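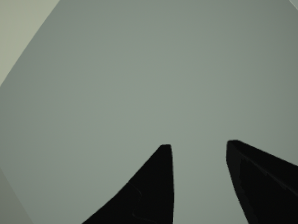

Bríd Brennan wrote to us in March that she had put two coats of Vivwood Hardwax on her kitchen table and it still felt dry under her hand, and she wanted to know if a third would hurt. It won't, as long as the second has had its full cure time. Some tables drink more than others. Old tables that have been stripped with a chemical stripper are the worst for it.

Vivwood Hardwax Finish, Clear Satin
4 min read

Vivwood Hardwax is a blend of plant oils and hard waxes for indoor wood. It goes into the surface and leaves a thin layer on top. We sell it mostly for tables, desks, workbenches and shelves. It can be used on floors in rooms with light traffic, but we make a different product for hallways and stairs, Hesik, and that is the one to buy if people will be walking on it in shoes.

The clear satin version darkens pale woods slightly, the way a damp cloth does, and the color stays close to that after it cures. If you want to keep raw maple or birch looking raw, get the Natural version, which has a small amount of white pigment in it. Natural looks chalky on walnut and cherry. Do not use it on those.

What's in the can

One can of finish, one lint-free cloth and one gray pad. The cloth is enough for a single coat on a dining table. Buy more cloths if you are doing a whole set of chairs, or cut up an old cotton T-shirt, which works as well as ours does. The lid is a press fit. Tap it down all the way around with a rubber mallet when you are done, or a skin will form on what is left.

Before you start

The wood has to be bare. Hardwax will not bond over varnish, lacquer or polyurethane, and it will stay tacky for days if you try. Sand back to clean wood. Finish with 150 grit on a work surface and 180 on a dining table. Going finer than that closes the grain and the finish sits on top in patches.

Vacuum the dust and then wipe with a barely damp cloth. Let it dry fully. If the grain stands up after the damp wipe, go over it once by hand with the paper you finished with. Keep the room above 60 degrees and open a window.

Putting it on

Stir the can from the bottom for two minutes. Don't shake it. Pour a small puddle on the wood and spread it with the cloth, along the grain, until the whole top has an even wet look. Wait 6 minutes. Wipe off everything that has not soaked in, using a clean part of the cloth. Most complaints we get come down to this step. If the surface feels sticky the next day, too much was left on.

Do the underside of the top as well. It only needs one coat. A top that is sealed on one face and bare on the other can cup when the weather changes, and a wide solid-wood top will do it sooner than a narrow one.

Leave it overnight, rub lightly with the gray pad, and put on the second coat the same way.

Lay used cloths flat outdoors to dry, or put them in a metal can of water with a lid. Oily cloths that are wadded up and left in a trash bag can heat up and catch fire without a spark.

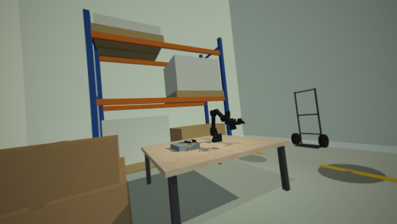 Dirceu Falcão asked under the old version of this page whether the legs need to be done too. If they are bare wood, yes, one coat, paying attention to the end grain at the feet. Metal legs or painted legs should be masked off before you start on the top. Hardwax wipes off paint easily while it is wet and not at all once it has cured.

Curing and first use

You can put light things on the table the next day. Wait a full week before you wash it or set anything heavy on it for long. Rubber feet and vinyl placemats should stay off it for the first month. They can leave a mark that has to be sanded out.

Once cured, the finish stands up to water, coffee, wine and cooking oil if they are wiped up the same day. It does not stand up to ammonia cleaners, oven cleaner or a hot pan. Use a trivet.

Repairs

Sand the damaged spot with 180, feather the edges, wipe, and put on a thin coat. You do not need to redo the whole top. The patch will look a little duller than the rest until it has been cleaned a few times.

For a table in daily use, plan on a fresh thin coat when water stops beading. At the Conneely workshop, where we try out our finishes, the benches are recoated every March.

Sizes

Small can, 300 ml: one medium table, two coats, with some left for repairs.
Large can, 1 liter: a large table and a set of chairs.
Both sizes come in Clear Satin and Natural. The tinted colors under the Wenness name come in the large can only.

Unopened cans keep for two years in a dry place. Do not let them freeze.

Page updated 5/31/23

2 comments
Share this page

We use cookies to remember your cart. By staying on this site you agree to their use.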